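Search this handout
Search
Clear

Housing and Domestic Space
Handout for session 9: Sleeping, washing and the small flat

Tutor: Xiaoqing Zheng

Last session dealt with the kitchen and how it moved from the back of the house to the middle of it. We now turn to the bedroom and to laundry, which older housing kept well apart and which newer small flats often put together. Please have your notes on the Gestton terraces to hand, as I will refer to them.

1. Where washing used to happen

In the Gestton terraces, washing was done in a scullery or a shared yard. It took a whole day, needed a fire under a copper, and filled the house with steam if the weather was bad. Bedrooms were upstairs and had no water supply at all. A jug and basin were carried up and carried down again.

When the Avetlow estate was built, each of its 317 flats had a deep sink in the kitchen, and there was one laundry block for the whole estate. Tenants booked a slot. The booking book survives, and we will look at copied pages in the seminar. Notice how often slots are swapped, and between which households.

2. Machines come indoors

The first machines went where the pipes were, usually the kitchen. Three things decided the place: a cold feed, a waste pipe and a floor that could take the weight. The tumble dryer came later and needed a vent to an outside wall, until condenser models removed that need. Once the vent was gone, the dryer could stand almost anywhere, including on top of the washer.

In very small flats this led to laundry machines standing in the room where people sleep.

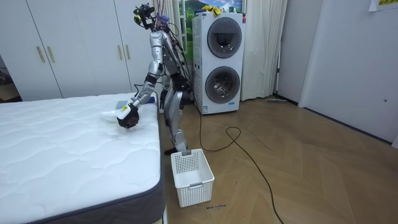
Fig. 1. Bedroom with mattress and stacked washer-dryer.

The plan books call this arrangement "combined service and sleeping". Residents have less polite names for it. The main complaints in the Worku interviews are noise during the spin cycle, warm damp air at night, and lint on bedding. Several residents said they had stopped running a load after 9 in the evening.

3. Reading a floor plan for laundry

When you look at a plan, mark the following:
- the soil stack and any branch pipes
- the nearest opening window
- where wet things could hang
- the distance from bed to machine

The last is rarely drawn, as beds are often left off plans. Draw one in to scale before you measure.

4. Reading for next session

Sesar, chapter on drying and damp (skip the appendix).
Avetlow booking book, copied pages.

Written task: choose one dwelling you know well and describe where washing is sorted, washed, dried and put away. Include a sketch plan. Hand in by noon at the November seminar.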